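Lists > Cellar and Packing > Archive > Automation on the bench

Last updated: October

Re: [cellar-and-packing] who is still labeling by hand?

Hello all,

Thanks for such a kind question, and I'm sorry to be slow - the end of harvest does that to me every year!

> We fill up to 400 bottles on a good day at Drondmont and
> every code label goes on by hand. If you brought in an arm,
> what became of the people on the bench?

We had the same worry at Cusmont. There are 8 of us on packing, and we all still have our jobs, though the jobs have shifted a good deal. The arm handles the plain dark bottles, and one of us stays close by to change the label roll and look over the small codes near the base.

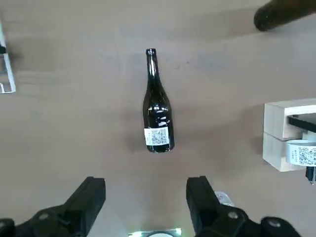
My wrists are much happier, I'll say that first. What I miss is the talking (we used to sit elbow to elbow, and now one person is off minding the arm for 60 minutes at a stretch). We asked for a rota, and that helped a lot. The Pinheiro order was 262 bottles and we split it between arm and bench without any grumbling.

Do ask for training before it arrives, for everyone on the bench. We got ours afterward and it made for a tense few weeks.

Come and see us any time, the coffee is decent.

Warmly,
the Cusmont packing bench

This site uses cookies to keep you signed in. Accept | Settings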